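Last updated December 17, 2019
Shares 64 | Comments 50

Speaker notes: Clearing the small stuff

Talk for the Tarnside library evening series. Running time is a little under half an hour with questions. Slides are numbered to match the handout.

Slide 1. Title

Say hello, check that the back row can hear. Mention that the handout is on the chair by the door and that the second sheet has the list of places in Clodville that take donations.

Ask for a show of hands: who has a drawer, tin or shoebox at home that they have not been to the bottom of in the past year? Leave the hands up for a moment.

Slide 2. What I mean by small stuff

Anything that fits in one hand and has no fixed home. Caps, cases, little toys, tubes, keys, sample bottles, parts of things. Furniture gets dealt with when people move. Clothes get dealt with when they stop fitting. The small stuff goes from one house to the next in the same box.

Tell the Pimberg story here. When we cleared the house in Pimberg I kept a tally, room by room, of everything smaller than a coffee mug. The total was 1,033. The kitchen was the worst and the hall closet came second. Only 81 of those went back on a shelf.

Pause. Someone usually asks what happened to the rest. Say it is on slide 6.

Slide 3. Pick a surface

Use a table, not the floor. Your knees will end the session before the box does. Put a cloth down first. It keeps scratches off the table and you can gather up the crumbs and grit at the end and shake them outside. An old tablecloth is fine. A plain one makes tiny things easier to spot, but use what you have.

Take out one handful at a time. Do not tip the box over. Spread the pieces so that none of them is on top of another.

Slide 4. A handful on the table

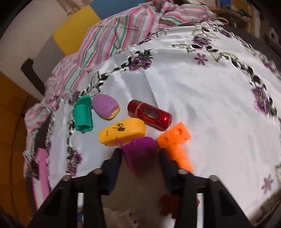

Small things set out on a flowered tablecloth, ready to sort.

Give people a few seconds to look before talking.

Point to the dark red case with the little oval window. Cases are slow to sort. People open them, look inside, close them and put them back in the box. My rule is that a case gets opened once, and you decide about the case and the contents together.

Then the yellow plastic piece with the black print. Ask the room what they think it is. Take two or three guesses and move on. The point is that you can spend a long time trying to identify one object. Give it a minute. After that it goes in the "ask" dish, and the dish gets passed around at the next family meal.

Skip the purple oval if time is short.

Slide 5. Four dishes

Keep, give, ask, trash. Soup bowls work well. Label them with tape. I have tried it with five and with six, and the extra ones filled up with things I did not want to decide on.

Stop when the keep bowl is full, even if the box is not. Put the box away and come back another day.

Slide 6. Where it goes

Refer to the handout. The Sikora thrift store takes toys and hair things if they are clean and bagged. Bag by type. They do not take anything with a battery in it, so check first. Dried-up tubes and single caps go in the trash. The library desk takes stray keys for the craft group until the end of January.

Slide 7. Questions

Likely ones: what to do about things that belonged to a parent (separate box, no deadline), and how to get children to join in (let them run the "ask" dish).

Remind people to stack their chairs. Pick up spare handouts and the roll of tape.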